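Last updated: April 2020

Hesesen HM-4 Pinless Moisture Meter: Review

The HM-4 is a capacitive moisture meter for wood, drywall and masonry. It costs $89 and runs on a 9 V battery. I bought mine at retail in January and have used it on two houses and a detached garage.

Measurement depth is switchable between shallow and deep. Wood readings are given as percent moisture content. Drywall and masonry use a relative scale from 0 to 50, so a single number on a wall means little until it is compared with a known dry area of the same material. The manual says this once, on the last page, in small type. It belongs on the first.

On kiln-dried pine the meter read within one point of my older Lakton pin meter in most spots. On oak it read low until I entered the density correction, which takes three menu levels to reach and resets when the battery is changed. Jihad Najjar lent me a second HM-4 for comparison, and the two units agreed closely on wood and less closely on plaster. Both drifted upward when the hand holding the case crept forward past the ridge. Keep fingers behind it.

The hold button works as it should. The backlight times out too quickly and the interval can't be changed. Foil-faced insulation and corner bead both drive the reading to full scale, as with any meter of this type.

Masonry is the weak point. The sensor pad is flat and rigid and needs full contact, which rough faces and recessed mortar joints do not allow. I got repeatable numbers only in the middle of smooth units, pressing hard, and averaged several of them. On a stretch of red-brown brick with a white panel to one side and a curved white wall surface to the other, treat the three as separate materials and take a dry reference for each, and expect the curved part to read low where the pad rocks. A pin meter is no better on brick. For wood floors and flat drywall I would buy the HM-4 again.

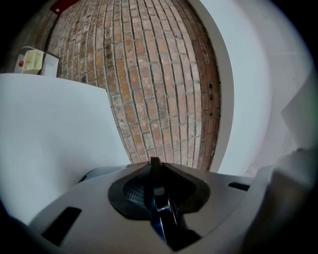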